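Sunday, April 29, 2018

I promised a few of you that I would write up our house rules for robot work on server boards, and then I let it slide from October until now, so thank you for being patient with me. The kettle's on, the dog's asleep and I've run out of excuses.

First, a bit of background for anyone new. At Pindura we strip and refurbish servers, and a fair bit of the fiddly work inside the case is done by an arm with a gripper on the end. When I started, the rules for it lived on a sheet of paper taped inside a cupboard door at the Sellham shop. It had been photocopied so many times that the bottom third was grey mush. Andor Kiss and I sat down with it over a couple of very long lunches and turned it into something people would read.

The one I care about most is the approach rule. Any time the fingers are headed for a processor socket, the arm drops to its slow speed before it comes into the case, and it stays slow until it's all the way back out again. People are good at the first half of that. They get careless on the way out, when the interesting part is over and they're already thinking about the next job – and the way out is exactly as crowded as the way in.

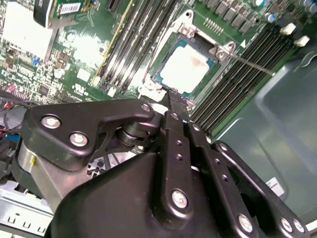
Memory slots are the other thing I nag about. We treat the banks on both sides of a socket as walls, with a keep-out margin drawn in the software, and the margin has to cover the whole gripper. I can't stress that enough! For ages our margins were worked out from the fingertip, which is lovely and slim, and took no notice of the brackets and screw heads further back. A fingertip can be perfectly placed while a knuckle is leaning on a latch.

Cables get their own line on the sheet. If there's a bundle anywhere near the path, somebody ties it back by hand or the path gets changed. We don't "see how it goes". I've heard that phrase in our shop 3353 times, and I'm only exaggerating a little.

Then there's the thermal paste rule, which Andor wrote and which I argued against for a week before giving in (he was right, and I've told him so, and he's been unbearable). Old residue on a heat spreader gets cleaned off before a finger pad touches it. Paste travels. Once it's on the pad it's on everything else you pick up that day, and you'll be finding it in odd places for ages.

We also do a screw check on the gripper at the start of every shift. Every fastener on the links gets a witness mark and a look with a torch, and it takes nine minutes if you don't chat. I always chat.

The Bognár crew asked whether they could borrow the sheet for their own benches and of course they can. Just change the margins to suit your own gripper, please, because ours is bulky. Rultumeck has a copy as well, with two extra rules on grounding that I'd like to pinch for our next version.

I still haven't sorted out what to say about reflections, which bother our vision setup no end on shiny cases. If you've got a rule that works, leave it in the comments and I'll put it to Andor at lunch.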